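Desk day, finally

May 29, 2018

Quick one because I have to be out the door in 10 minutes and if I don't write this down I won't.

So the work table. It has been bad since we moved to Clarholm. Every bag, every bit of packing, every can and tub that didn't have a home went on it, and then I'd push the whole pile back with my forearm to make a space for the laptop. Did that for three weeks. Could not find the tape. Bought more tape. Found the tape.

Started this morning before coffee, which was a mistake. Pulled everything off the left side first, then got bored and started on the right, so for a while both sides were worse than before. Floor too. The cat was thrilled.

Rules I made up as I went:

Plastic bags – if it's clean and has no holes it goes in the drawer. Otherwise out. I had a lot of bags. I kept a lot of bags.

Receipts – straight in the shoebox. Did find the one from Gresgate for the shelf brackets, $193 for the lot, still makes me wince. Those brackets are still in the hall by the way. Not today's problem.

Cables – no. Closed the box again.

Mystery parts – anything plastic that looks like it came off something gets a month in the jar. If nothing in the house has fallen apart by the end of the month it goes. I said this last year too and the jar is full so make of that what you will.

The Viklund lamp stays. My sister says it's ugly and she's right but it's bright, and I can see what I'm doing at night now that it's got a proper bulb in it.

Biggest help was getting the tall stuff together. I kept knocking things over reaching past them, so anything big and round goes to the right and the flat things go left, and then I've got a bit of room in the middle for my hands. 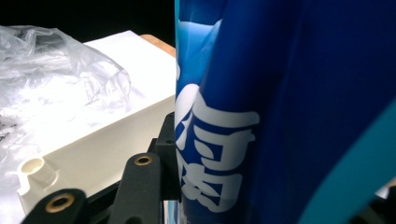 Still have to deal with the wrappings. I leave the plastic lying on top of whatever it came with and tell myself I'll need it, and then it slides around and gets under everything. Same with boxes. There are 2 from Baris under the bed that I'm saving for a return I am definitly not going to make at this point.

Next is the shelf, meaning the brackets, meaning finding the drill. I think it's in the car. Might be at my sister's.

Ok I'm late. Will do the drawer tonight if I'm not too tired, and teh cable box some time before winter.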